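Glass top on microwave table: safe, and can I keep fruit on it?
Posted in Kitchen & Small Appliances
Asked by Sheldon Kowalchuk, December 22, 2021
52 views

I moved into a furnished one-bedroom in November and there is no counter space to speak of. The microwave sits on a small table with white legs. The table has a pale blue glass surface with a white flower print on it, and I can't tell if the glass is part of the table or something a previous tenant laid on top.

The microwave weighs 28 pounds according to the sticker on the back. I also use the same table for plates and fruit, mostly oranges, because there is nowhere else to put them.
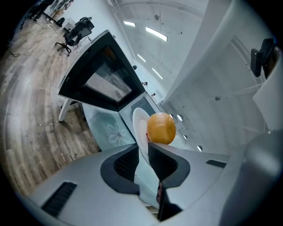 What I want to know is whether the glass is likely to crack from the weight or the heat, and whether it's a bad idea to have fruit that close to the microwave. The last bag of oranges went soft on me in 8 days. The lease says I pay for damaged furniture, so I would like to sort this out before something happens. I don't have a manual for the table and there is no label on it that I can find.

Edited to add: the floor is plank and the table does rock a little if you lean on it. I have a folded piece of cardboard under one leg for now.

Morag Morrison
17 people found this helpful

First find out if the glass is loose. Take the microwave off, unplug it first, and try to lift one corner of the glass with your fingertips. If it lifts, it is a topper. If it doesn't move at all it is probably glued or held by the frame.

Then look along the edge for a small etched mark, usually in a corner. Tempered glass often has one that says so. No mark doesn't prove anything either way. If you can't find one I would treat it as ordinary glass and put a board under the microwave, cut a bit bigger than the feet. A plain piece of shelving from the hardware store is fine. The trouble with a microwave on glass is that all the weight goes through four small feet, and the board spreads it out.

Heat from underneath is not much of an issue. Most microwaves blow their warm air out the back or the side, so leave the gap your manual asks for and don't push it flat against the wall. What I would avoid is taking a very hot dish out and putting it straight down on the glass. Use a trivet.

Fix the rocking before anything else. Cardboard squashes down. Get the stick-on felt pads or screw-in leveling feet, depending on what the legs will take.

Brock Bélanger
3 people found this helpful

had a table like that for years with a microwave on it and never had a problem. just dont slam the door. oranges are fine wherever

Sihan Ye

About the fruit, since the answer above skips it. The microwave won't do anything to the oranges by being near them when it runs. Warm air might. Feel with your hand where the vent blows while it's on, and keep the fruit away from that side. Oranges last one to two weeks at room temperature, so 8 days isn't strange if they were in the store a while already. They keep longer in the fridge drawer. Take them out of the plastic bag, and throw out any with a soft spot before it spreads to the others.

Also don't put things on top of the microwave if the top has vents. I only mention it because that's where everybody ends up putting the fruit when the table is full.

For the lease, take a few pictures of the glass from close up now, with the date on, and email them to the landlord. Any scratches that are already there should be in the email.

Sheldon Kowalchuk (original poster)

Thanks. The glass lifts, so it's a topper. I couldn't find a mark in any of the corners. I'll get a board this weekend and the felt pads at the same time, and the oranges are in the fridge now.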